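How a Campground Gets Ready for Winter

If you have ever slept in a camper, you know it is a little like a house that shrank in the wash. It has beds and a sink and a tiny bathroom, and (best of all) it has wheels. But what happens to a campground when the snow comes and most of the campers roll away home? We get asked this a lot by our younger visitors at Furkutlow, so pull up a blanket and we'll tell you.

Furkutlow Campground has 466 camping spots, which we call sites. In summer nearly 300 of them are full on a busy night, and you can smell pancakes all the way down to Maeng Pond! By January it is so quiet that you can hear the snow slide off the pine branches.

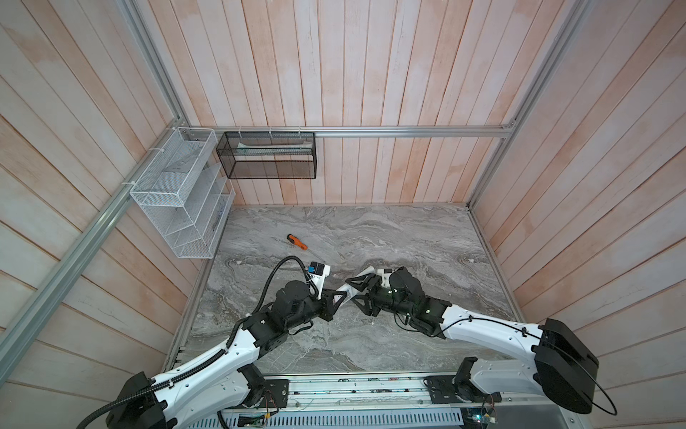 Why do campers worry about water in the winter?
Water takes up more room when it turns to ice. A pipe full of water has no extra room inside, so the ice pushes and pushes until the pipe cracks. Before the first hard freeze, families drain the water out of their campers.

Draining takes a bit of patience. First a grown-up turns off the water heater and lets it cool all the way down. Then they open the faucets, even the shower, and the water runs out through little drains under the floor. After that, many people pump in a special pink liquid that doesn't freeze as easily as water does. It's called RV antifreeze, and it is a job for grown-ups only, so please don't touch it or taste it.

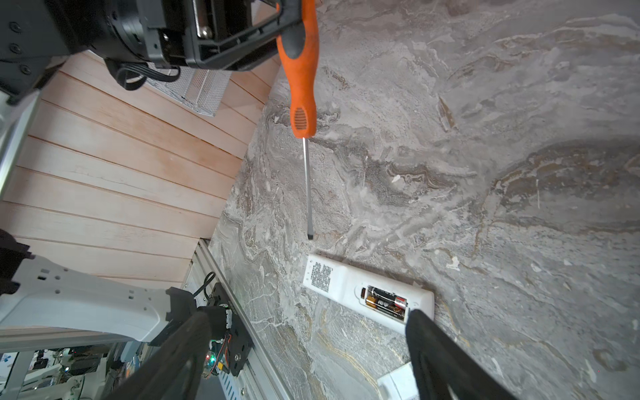
The campground has pipes too, of course, and ours are much longer than the ones in a camper. They run under the ground from the pump house to every loop. We shut off the water to the Prillska Loop first, as it sits high on the hill where the wind is coldest. The Brustarel Loop stays open all winter, with 2 heated bathhouses and some very brave campers who like hot cocoa and early bedtimes.
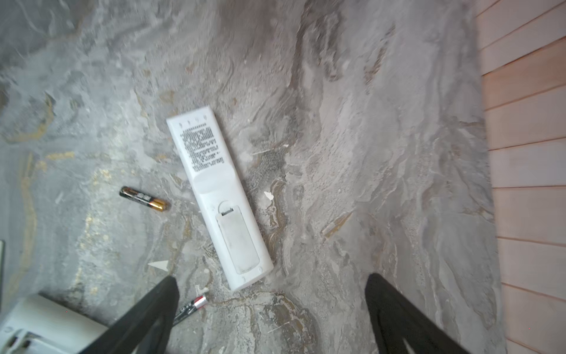
Furkutlow Campground | Junior Campers Club

Would you like to try something at home? Fill a plastic cup halfway with water and draw a line on the outside to show how high the water comes. Ask a grown-up to help you find it a flat spot in the freezer, and leave it there overnight. In the morning, look at your line and see where the top of the ice is now. Bring us a drawing of your cup when you come back in the spring, and we'll hang it up in the camp office next to the trail maps.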